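Grandgate Residence Handbook
Section 4: Setting Up and Using the Shared Table

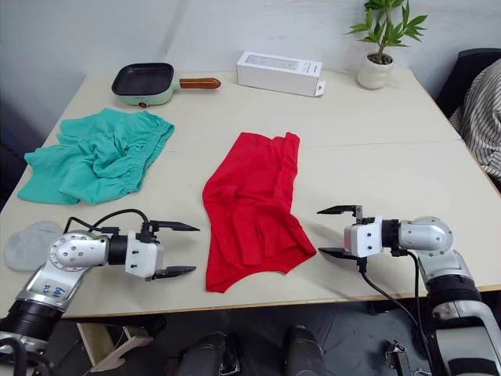
4.1 Purpose
The shared table serves both for folding clean laundry and for light cooking with a small electric grill pan. This section explains how residents are to prepare the table, fold garments, and return the table to general use. Residents must complete one activity before starting the other.

4.2 Preparing the table
1. Push the two tables together until their edges meet. Check that both tops are level at the seam.
2. Wipe the surface with a damp cloth and dry it fully.
3. Place the grill pan at the far side of the table, unplugged, with its handle parallel to the back edge.
4. Move boxes and potted plants to the back edge. Keep the front half of the table clear for garments.

CAUTION: Do not place clothing on the table while the grill pan is plugged in or still warm. After cooking, unplug the pan and allow it to cool completely.

4.3 Folding shorts
1. Shake out the shorts and lay them flat, with the waistband to one side.
2. Smooth the fabric outward from the waistband. Do not stretch the elastic.
3. Fold one leg over the other and align the leg openings.
4. Fold the shorts in half from the leg openings to the waistband.

4.4 Folding underwear and small items
1. Lay briefs flat, with the waistband away from you.
2. Fold each side toward the center.
3. Fold the lower edge up to the waistband and press lightly.
4. Match socks in pairs before folding. Set single socks and small cloths at the left end of the table until all garments are done.

NOTE: Bright red garments may transfer color when damp. Dry them fully before stacking them with light fabrics.

4.5 Returning the table to general use
1. Remove all folded garments. Items left behind are held at the Grandgate office for 72 hours.
2. Check the seam between the tables for lint and crumbs.
3. Wipe the cooking surface of the pan with a soft cloth. Metal tools and rough pads will damage the nonstick coating.
4. Return empty cartons to the storage shelf in Room 224.

Potted plants may remain on the table. Water them at the sink and dry the base of the pot before putting it back.

Report damage to the tables or the pan to Zaid Sayegh, Residence Services, Room 98.

Section revised 23 February 2025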